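Why Do Stars Twinkle?

Go outside on a clear night and pick out one bright star. Watch it for a whole minute. Did it flicker? Did it seem to shiver a bit, or flash a tiny speck of red or blue? That's twinkling, and people have been wondering about it for as long as there have been people!

The surprising part is where the twinkling happens. The star itself is shining steadily, like a lamp in a window. All that shivering gets added at the very last moment, just above your head, in the air.

A long trip and a bumpy ending

Starlight travels through space in a straight line, and most of space is wonderfully empty. The light can go for years and years without bumping into much of anything. Then it reaches Earth and dives into our atmosphere, the blanket of air wrapped around the planet.

Air is always moving. Warm air floats up, cool air sinks, and winds push both of them sideways. When light passes from warm air into cool air, it bends a tiny bit. Scientists call this bending refraction (say it: ree-FRAK-shun). Starlight gets bent again and again on its way down, first one way and then another, so a little more of it reaches your eye one moment and a little less the next. Brighter, dimmer, brighter, dimmer. Twinkle!

You've seen the same thing if you've ever looked at a coin on the bottom of a swimming pool. The coin lies still, but the moving water makes it wobble and dance.

What about the planets?

Planets hardly twinkle at all. Stars are so far away that each one looks like a single dot, even through most telescopes. Planets are much closer, so they look like very small circles. Light comes from every part of that circle, and while one bit is getting dimmer another bit is getting brighter. It all evens out, and the planet glows steadily.

So if you spot something bright that isn't flickering, there's a good chance you've found a planet. Venus and Jupiter are the easiest ones to catch.

High up and low down

Stars near the horizon twinkle the most. When you look straight up, you're looking through the thinnest part of the air blanket. When you look low, toward the rooftops, you're looking sideways through a lot more of it. More air means more bending, and that's when you get the best colors too. A bright white star sitting low in the sky can flash red, green and blue like a party light.

Mawar Menon runs the Saturday-morning-style star club at the library in Clidstead, except that it meets at 9 p.m., for obvious reasons! She asks new members to draw what a star looks like before they go out, and then again after. The first drawing nearly always has five points. The second one is usually a dot with some squiggles.

So where did the points come from?

Partly from your own eyes! The clear lens inside your eye has very fine lines in it, and they spread bright light into little spikes. Everybody's lines are different, so your star spikes won't match your best friend's. Try closing one eye and then the other. The spikes may change shape.

The neat five-pointed star is a drawing people have loved for thousands of years. It's on flags, stickers, badges and birthday cakes, and it's fun to draw without lifting your pencil.

Try it: make a twinkling star

You'll need a flashlight, a piece of foil, a rubber band, a clear glass bowl of water, and a grown-up to help.

Wrap the foil over the end of the flashlight and hold it on with the rubber band. Poke 2 small holes in the foil with a pencil tip. Set the bowl on a table, turn off the lights, and shine the flashlight up through the bottom of the bowl at the ceiling while your helper holds the bowl steady. Now tap the water gently with one finger and look up.

Your stars are dancing! Tap harder and it's a windy night. Stop tapping, count to 60, and see how calm they get.

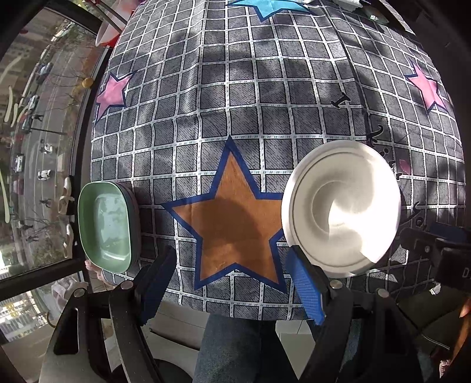

If your stars look blurry, make the holes smaller or move the flashlight a bit farther from the bowl.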